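Rustberg Building Reopens Staff Break Room After Refit

Tuesday, September 29, 2020

The ground-floor break room in the Rustberg building is back in use after a refit that replaced the furniture, moved the cold storage and repainted the walls. The work was carried out by Betton, the contractor that also handled the stairwell repairs in February. Tenants were notified last week and access cards have been updated.

The room serves the offices of Nidov and two smaller tenants. It had been closed for 20 working days. During that time staff used the upstairs kitchenette, which has one sink and no seating.

According to the completion notice posted by the building office, the refit covered four items: wall preparation and paint, replacement of the tables, relocation of the refrigerator and its electrical supply, and a new written policy for food and drink storage. The floor covering was inspected and kept. The ceiling lights were cleaned and kept.

Walls

The old walls had been drilled many times for notice boards, a clock, a coat rail and a paper towel holder. All of these were taken down at the start of the work. The holes were filled and sanded, and the surface was primed before two finish coats in off-white. The finish is a washable type that can be wiped with a damp cloth and a mild cleaner. Abrasive pads should not be used on it.

The stretch of wall between the table and the refrigerator is to stay clear. Notices that used to hang there have moved to the corridor board next to the elevator. Tenants who want a notice posted should send it to the building office, which updates the board each Monday morning. Tape and adhesive hooks are not allowed on the new paint.

Touch-up paint from the same batch is held in the basement store. Small marks can be reported through the normal maintenance form and will be dealt with once a quarter.

Tables

The previous tables were of mixed age and height. They have been replaced with white-topped tables from the Mancuso range, chosen from the 6 samples that were put out in the lobby for comment earlier in the year. The tops are matte, which cuts down glare from the overhead lights, and the back corners are rounded.
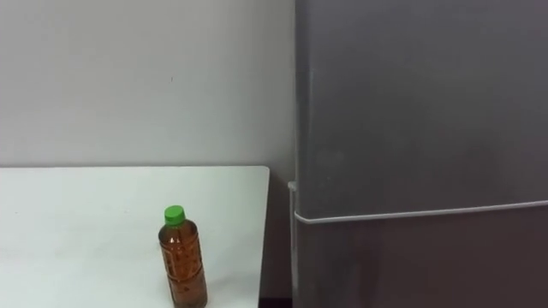 The white table and gray refrigerator in the Rustberg break room.

The tables are not rated for hot cookware. Pans and trays taken from the oven upstairs must be set on a mat. Mugs and plates at normal serving temperature are fine. The tops should be wiped after each use, and a spray bottle and cloths are kept under the sink for this purpose. Light scuffing is expected on a matte surface and is not treated as damage under the lease.

Tables should be left where they are. The spacing was set to keep the route to the rear exit clear, and the fire plan for the floor has been redrawn to match.

Refrigerator

The tall gray refrigerator now stands against the same wall as the table. It was formerly beside the door, where it narrowed the entrance and was often bumped by delivery carts. The new position required a dedicated outlet, which was installed and tested before the unit was moved. The outlet is behind the cabinet and should not be used for anything else.

The unit was emptied, defrosted and cleaned before it was put back into service. The door seal was replaced at the same time. Its thermostat has been set by the building office and should not be changed by users. If the contents feel warm, or if the door does not close on its own from a half-open position, the fault should be reported the same day.

Storage rules

The written policy takes effect at once and applies to all tenants. It replaces the sheet that was taped to the old refrigerator door.

Items placed in the refrigerator must carry the name of the owner's company and the date they were put in. Anything without a date will be removed on Friday at 4 p.m. Dated items may stay for five days. Opened drinks need a cap or lid, and cans that have been opened may not be stored at all. Glass containers go on the bottom shelf.

Bottles and cups may be left on the tables during the day but not overnight. The cleaning crew has been told to clear the tops each evening. Sealed drinks found at that time will be placed in the crate by the door and kept there until noon the next day. Opened drinks will be poured out and the containers recycled.

Empty plastic bottles go in the blue bin with the caps on. The recycling hauler changed its rule on caps this year, and the older sign asking for caps to be removed no longer applies – it has been taken down on all floors. Bottles should be emptied into the sink first. Liquid left in the blue bin was the main cause of the staining found under it when the room was cleared.

Cost and remaining work

The final invoice for materials came to $1,027, excluding labor, which falls under Betton's annual maintenance agreement with the building. The amount will be shared among the three ground-floor tenants by floor area and will appear on the next service statement. The tables are being paid for separately by the building and are not part of that figure.

Two items remain open. The replacement clock has not been delivered, and the mounting point for it has moved to the wall above the door. A new faucet for the sink is also on order. The present one works but drips when the handle is not fully turned, and users are asked to check it before leaving.

A short inspection of the paint and the table fixings will take place 6 weeks after reopening. The room will stay open during the inspection.

Opening hours are unchanged, from 7 a.m. to 7 p.m. on weekdays. Weekend access is by request only and needs to be arranged with the building office by Thursday noon. Seating limits are posted on the door. The upstairs kitchenette stays available to ground-floor staff until the end of the week, after which access cards will return to their earlier settings.

Questions about the storage policy or the service statement should go to the building office. Faults with the tables, the sink or the refrigerator should be entered on the maintenance form, with the room listed as "Ground floor, break room."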